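I spent Sunday evening rebuilding the scoring sheet for our softball league, so this post is mostly notes for whoever takes it over next season.

The old sheet computed earned run average per nine innings. Our games are seven. Every pitcher's ERA was inflated by a factor of 9/7, and the history goes back 16 seasons. I changed the multiplier in one cell and recalculated 1,565 pitching lines. The ranking doesn't move, but the numbers now match what other seven-inning leagues publish.

Partial innings were the bigger problem. Scorers write 4.2 for four and two-thirds, and the sheet read it as a decimal. I split the entry into whole innings and outs. Ngaio Bolger checked 479 of the lines against the paper books and found five where the outs had been dropped entirely. Those are fixed.

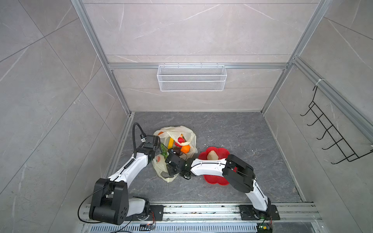

Wire basket on the crossbar, hook rack on the right wall.

On-base percentage needed less work. Sacrifice flies belong in the denominator and sacrifice bunts don't - the sheet had both. Darcy Tipoki loses a few points of OBP and Jarrah Tipoki gains a few. I have heard from one of them.

Still open: Plarkton's forfeit in August. I've counted it in the standings and left it out of the individual stats. If Tawhiri objects, the flag is in column F.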